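Setenta relojes y una tómbola

El sobre con los cupones pesa más de lo que uno espera. Declan Mac Carthaigh lo deja caer sobre el mostrador de su relojería, en la parte baja de Vallejo, y pide que lo levante yo mismo.

—Eso es papel —dice—. El dinero abulta menos y está en el banco, que es un sitio aburridísimo.

Mac Carthaigh llegó de Cork para arreglar el reloj de la iglesia y se quedó porque el reloj volvió a pararse. La tómbola se le ocurrió en agosto, en la sala de espera de la unidad de cardiología, mientras acompañaba a su suegra y miraba cinco sillas para una cola que daba la vuelta al pasillo. Decidió que él sabía de mecanismos y que la gente de Vallejo sabía de apostar.

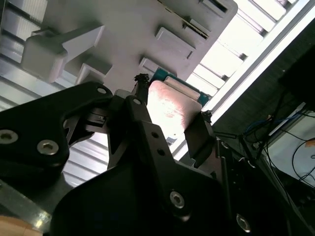

El sistema es sencillo y un poco perverso. Hay 70 relojes de pulsera, todos restaurados en el taller, y cada cupón cuesta 5 euros. El ganador elige por orden de extracción, de modo que el primero se lleva la pieza que quiere todo el mundo y el último recibe un despertador de viaje con correa, idea de la que Mac Carthaigh se declara orgulloso.

—Atrasa siete minutos —admite—. Pero es por una buena causa.

La joyería Flavau cedió las cajas y pidió que su nombre apareciera grande en los carteles. Aparece grande. La bodega Grirnenora, más discreta, puso el vino de la noche del sorteo, lo que explica que varios vecinos compraran cupones dos veces y uno intentara devolver el reloj que todavía no le había tocado.

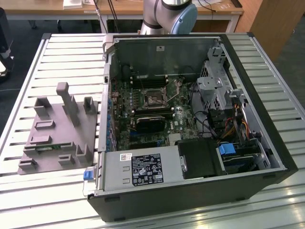

Un ordenador de sobremesa abierto, con la placa base a la vista.

La recaudación alcanzó los 3.000 euros antes de que se agotaran los cupones. Servirá para comprar sillas reclinables y una máquina de café que no insulte al enfermo. La dirección del hospital ha aceptado ambas cosas con una carta muy correcta en la que escribe mal el apellido del donante, y él la ha enmarcado junto a la caja registradora.

Ya le han propuesto repetir en Drellgate, donde vive su hermana y donde, según cuenta, la gente es puntual y por tanto peor clienta. Se lo está pensando. Antes tiene que subir otra vez al campanario: cuando salgo de la tienda son las doce y cuarto, y en la iglesia siguen siendo las nueve.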